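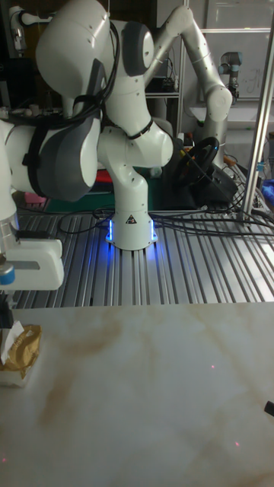 Changing the water filter

21 July 2019

We moved to Allivville in June, and the water has been my main complaint. It comes from the Wogan reservoir and it tastes like a garden hose. My neighbor says you stop noticing after the first year. I didn't want to wait that long, so I bought a Pondex under-sink filter and put it in myself.

The kit came with the housing, 2 cartridges, a length of white tubing and a small faucet. The instructions were one sheet, folded, with drawings the size of postage stamps. I read them twice and then mostly went by what fit.

Shutting off the cold water was the slow part. The valve under the sink had been painted over at some point and wouldn't turn. I ended up shutting off the whole house at the street side and working from there. If your valve is stuck, don't force it. Mine started to bend before I gave up. I'll replace it in the fall when I do the bathroom ones.

The sink already had a spare hole with a plastic cap in it, so I didn't have to drill. The faucet dropped in and the nut went on by hand, lying on my back with a flashlight in my mouth. The housing screws to the side wall of the cabinet. Leave more room below it than the sheet says. I had to take mine down and move it up 2 inches so the cartridge would come out without hitting the cabinet floor.

I had one leak, at the fitting on the inlet side. The tubing wasn't cut square. I trimmed it with a fresh blade, pushed it back in and it has been dry for 4 days.

You're supposed to run the water for 20 minutes before drinking any. The first of it came out gray from the carbon. I saved the later part in a bucket for the tomatoes.

The water tastes fine now. Coffee is better, and there's no more smell when I fill the kettle. The shower is the same as before, obviously.

Next up is the back gate, which drags. I've ordered hinges from Akau and they should be here by the end of the month.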